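October 25, 2018

Resosine test, batch 2. Mixed 90 g resin in the small cup, hardener per Tirkwood sheet. Went off faster than last time – lost maybe a third in the cup.

Oak offcuts glued, clamped, left overnight. Joint 13 has a gap on the left side, my fault, clamp slipped. Rest look fine. Stella wants to try the Histwood filler on it before we scrap it.

Sanding: went to 2000 on the sample block, too far, finish wont key. Stop at 400 next time.

Cloth, white w/ red grid:

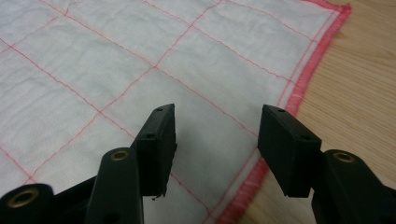

To do
– ask Ilham for teh Magesa order no.
– new cups
– recut 13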